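Blog > Kitchen and Money > The rinsing question

Do you really need to rinse that?

4 February 2025

My sister-in-law, Marlina Oei, rinses everything. Rice, canned beans, quinoa, lentils, mushrooms, raspberries, bagged salad that says "triple washed" on the front in letters as big as the brand name. She rinsed pasta in my kitchen in December and I had to go and stand in the hallway. So when she forwarded me an article called "The Rinse Rules You've Been Ignoring," I was already in a mood.

The article had 3,408 comments under it. I read far too many of them. What struck me was how sure everybody was, and how few of them had ever tried it the other way. People rinse because their mother rinsed, or they don't because their mother didn't, and then they go looking for a reason afterward. Starch. Sodium. Dust. "Impurities," a word I have come to distrust in any sentence about food.

I am not against rinsing. I rinse leeks, because I have eaten a leek that wasn't rinsed, and I rinse spinach from the market for the same reason. You can feel the grit in your teeth. That is what I'd call evidence. What I object to is the idea that every single thing that enters a kitchen needs a bath before it's fit to eat.

Take beans. The claim is that rinsing canned beans gets rid of a lot of the salt. Fine, I believe that, some of the salt is in the liquid and you've poured the liquid away. But then Marlina salts the pot. I've watched her do it. If you are on a low-salt diet and you rinse and then don't add any back, good for you, it makes sense. If you rinse and then reach for the salt, you have spent a minute of your life and a fair amount of water getting back to where you were. Meanwhile that cloudy liquid would have thickened your chili for free.

Rice is harder and I'll admit it. I did my own test over two weeks – same bag, same pot, same amount of water, one batch rinsed until the water ran nearly clear and one straight in. I served both to my neighbor Mawar Setiawan, who has cooked rice every day of her adult life and has no patience for my projects. She picked the rinsed one right away. Less gluey, she said, and she didn't need a second forkful. Then I made rice pudding with both and she couldn't tell which was which, and neither could I. So the answer for rice seems to be "depends what you're making," which will never get anyone 3,408 comments.

One batch of each isn't much of a test, I know. I'd had a glass of wine by the pudding stage too.

The other thing that bothers me is how quickly advice like this turns into shopping. The article had a box halfway down with seven products in it. A rice-washing bowl with a spout on the side. A berry box with its own little drain. A Dosia "produce spa," I am not making that up, which swirls your grapes around for you. A vegetable wash from a company called Granden, to be used instead of water, which you then rinse off with water. I would love to hear from somebody at Granden how that meeting went.

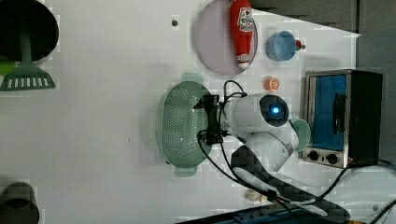

A colander does all of it. It does beans and berries and leeks and pasta, and if the holes are small enough it does rice, and if they aren't you can use a sieve, which you probably own. Mine came from Krasniqi, the hardware store on the corner, and I've had it long enough that I can't remember what it cost. The only care I've ever given it is a scrub with an old toothbrush when the holes clog up.

The mushroom people are the ones I have the most time for, oddly. For years we were told never to let water touch a mushroom because it soaks it up like a sponge. I wiped mushrooms one by one with a damp paper towel like a fool for most of my thirties. Then I weighed a pound of them before and after a quick rinse and the difference was so small my kitchen scale could hardly make up its mind. They browned fine. They took a minute longer, maybe. I'd like those evenings back.

And please stop washing raw chicken. I know, I know. The cooking is what deals with the germs, and the faucet just sprays them onto the dish rack. Marlina and I had this out over the phone for most of an hour and she says she'll think about it – in our family that means no.

Next time I want to look at soaking dried beans overnight, which I've always done and have started to have doubts about. Mawar says she gave it up years ago. If anyone has cooked the same beans both ways, side by side, tell me in the comments. I don't want to hear what your grandmother said. I want to know what happened in the pot.

Contact | Copyright 2025 Drurkside | Back to top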